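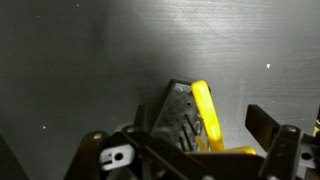 mimolette34
Perso je ne ponce jamais avant d'avoir lessivé, sinon tu étales le gras dans les rayures et la peinture cloque au bout de six mois. T'as fait quoi comme préparation ?

pinceau_plat
Lessive Saint-Marc, deux fois, rinçage à l'eau claire, et j'ai laissé sécher une nuit. Ensuite sous-couche Kutex au rouleau mousse, puis deux couches de Dirkine gris anthracite mat. Le problème, c'est que j'ai des traces horizontales dès que la lumière rase un peu. De face ça passe, mais de côté on ne voit que ça. C'est le mur du couloir, 34 m² en tout avec le retour, donc vous imaginez que je n'ai pas très envie de recommencer !

Rosalie_B
Bienvenue au club des mats foncés... J'ai eu pareil dans ma chambre avec un bleu nuit. La sous-couche, elle était blanche ou teintée ?

pinceau_plat
Blanche. On m'a dit en magasin que ça ne changeait rien.

Rosalie_B
Ah ben si, ça change ! Sous un anthracite, il te faut une sous-couche grise, sinon tu forces sur la finition pour couvrir et c'est là que tu fais des reprises. Chez moi la troisième couche a tout réglé.

vieux_crépi
Pas d'accord avec Rosalie. La teinte de la sous-couche joue sur l'opacité, pas sur les traces. Les traces, c'est le rouleau ou le temps de reprise. Tu croises tes passes ? Et tu finis toujours dans le même sens, de haut en bas, sans appuyer ? Si tu lisses à l'horizontale, tu auras des bandes à l'horizontale, il n'y a pas de mystère.

pinceau_plat
Euh. J'ai lissé à l'horizontale, oui. Le couloir est étroit et avec la perche c'était plus simple – je me cognais partout dans l'autre sens.

vieux_crépi
Voilà.

mimolette34
Ne le décourage pas non plus ! Moi j'ai fait tout mon salon en mousse et c'est nickel, mais c'était du satin clair, ça pardonne plus. Pour du mat foncé je prendrais un microfibre 12 mm, bien chargé, et je travaillerais par bandes de 60 cm, pas plus. Et tu coupes le chauffage avant de commencer, ça sèche beaucoup trop vite sinon.

tatie_enduit
Je me permets parce que j'ai refait ma cage d'escalier en mars avec la même peinture (enfin, la teinte d'à côté, Pimentel, un gris un peu plus brun). J'ai eu des traces aussi, et j'avais pourtant croisé comme il faut. J'ai fini par ajouter un retardateur, et là oui, ça s'est tendu correctement. Il m'a coûté moins cher qu'un pot. Par contre, n'en mettez pas plus que la dose, mon premier essai collait encore le lendemain.

vieux_crépi
Un retardateur dans une mate, bof. Ça peut lustrer par endroits. Je préfère humidifier un peu la pièce, une bassine et les portes fermées.

Rosalie_B
Et sinon il y a l'option je mets un meuble devant. J'ai une console Bendwood qui cache très bien mes bêtises :)

pinceau_plat
Haha, dans un couloir de 88 cm de large, ça va être compliqué la console. Bon, je récapitule : léger égrenage au 240, dépoussiérage, une troisième couche au microfibre, chauffage coupé, lissage vertical. Je tente sans retardateur d'abord. Il me reste un demi-pot, vous croyez que ça suffit ?

mimolette34
Pour 34 m² ? Non, rachètes-en un et mélange les deux dans un grand seau avant, sinon tu risques une différence de teinte en plein milieu du mur.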